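Steam, patience and a folded cloth: buns with Lucía Requena

2018-07-16
By Edmund Kwiatkowski

I have ruined a lot of steamed buns in my life. Flat ones, wrinkled ones, a yellow one I still can't explain. So when Lucía Requena said I could come over to Fostside and bother her with questions for an afternoon, I was on the bus before she could change her mind.

Lucía grew up in Brovville, in a house where bread meant a crusty loaf and that was that. She ate her first steamed bun at 40, at a lunch counter in Neltanville, and went back the next day for another. "I thought it was underdone," she told me. "I kept waiting for the crust. Then I got to the middle and I thought, oh, there isn't going to be a crust, and I was so happy!"

The counter belonged to Haoran Xia, who let her hang around in the back once he'd figured out she wasn't going away. She still calls him when a batch goes wrong. He usually asks one thing, how long she let the dough sit, and she usually doesn't like her own answer.

I'd expected a serious kitchen, maybe a wall of bamboo. Lucía laughed at me. Everything she wanted to show me fit on one white table, and the main piece of equipment was an electric steamer pot.

"People write to me and say, I can't make these, I don't have the right steamer," she said. "A pot that holds water and a tray with holes in it. You have the right steamer."

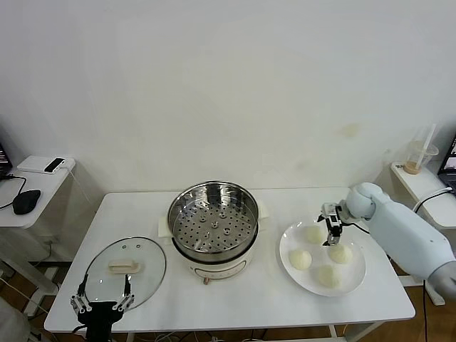

She's picky about a few things, though, and the lid is one of them. Hers is glass, and she wouldn't trade it for metal. With a metal lid she was forever lifting it to check, and every time she lifted it she lost the steam. "Glass saved me from myself," she said. "I can stare at them all I want. I do stare at them. I pull up a chair."

The other thing is the cloth. I'd assumed it was there to protect the table, and I said so, and she gave me half a nod. It does that, sure, but mostly she likes that it catches drips. A pot that has been steaming drips from everywhere, she says, and she got tired of chasing water across a smooth tabletop. She folds the cloth a couple of times, sets the pot on top and leaves the ends sticking out so she can find them.

I asked what she tells people who are just starting. She thought for a while – longer than I was comfortable with, to tell you the truth – and then said they should make plain ones. No pork, no red bean, no custard. Plain.

"A filling hides things," she said. "You bite in, you get the filling, you say mmm. With a plain bun you have to look at what you made. Is it smooth? Is it round? Does it spring back when you press it? If it doesn't, okay, now you know something."

Her dough is flour, yeast, water, a little sugar and a spoonful of oil. She kneads by hand and goes by feel, which drove me crazy until she finally gave me a number: 445 grams of flour is her usual batch, a figure she landed on by emptying what was left of a bag one night in May and liking the result. She has measured it out ever since. It's the only superstition she'll admit to.

The second rise is where I'd been going wrong. I shape mine and throw them straight in. Lucía leaves hers alone until one feels light when she picks it up, and she made me practice on a few until I could tell the difference (I could, sort of, by the end). Then they go in over cold water, and the pot heats up with the buns already inside.

And then there's the lid business at the end. She switches off the heat and doesn't open anything. She waits. Her sister-in-law, Consuelo Barroso, can't stand this part and has been banned from the kitchen for it, more than once.

"Consuelo opens it right away, whoosh, and they collapse, and she says my recipe is bad," Lucía said. "My recipe is fine! Give them 6 minutes. Go wash something."

We talked about crowding, too. She'd rather run a second round than fill the tray edge to edge. Buns grow as they cook, and when two of them touch they stick, and pulling them apart leaves a rough patch on each one. She used to pack them in when friends were coming over and she wanted everything hot at once. These days the friends wait.
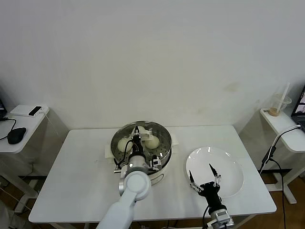
Her serving plates are plain white, big and round, bought from a shop called Satti that has since closed. She'd wanted a whole set and they only had 2 left. She likes them for their size – buns should never be stacked while they're hot, in her view, because the bottoms stay damp and the tops get dented. Give each one its own spot and let it breathe a little.

What does she eat them with? Mostly nothing, as it happens. Sometimes condensed milk, if there's a can open. Her neighbor Benito Nieto splits his and puts a fried egg inside, and she pretends to disapprove. Haoran's advice on leftovers was to slice them, fry them in a little oil until the edges go brown, and eat them standing up, and she's kept to that faithfully, including the standing.

I asked whether she'd ever thought of selling them. She made a face. Haoran offered her a morning shift years ago and she lasted a short while. She didn't mind the work. She minded the clock. "At home, if the dough is slow, I'm slow," she said. "Over there the dough was slow and there was a line out the door."

I went home with her flour number written on the back of my hand and tried a batch that same evening. Plain ones, on a folded dish towel setup copied straight from hers. They came out a bit lopsided, but smooth on top, no wrinkles. I'd lifted the lid early on one round, I'll confess, and those I ate before anyone could see them.

Lucía says I can come back once I've made ten good ones in a row. I'm at three.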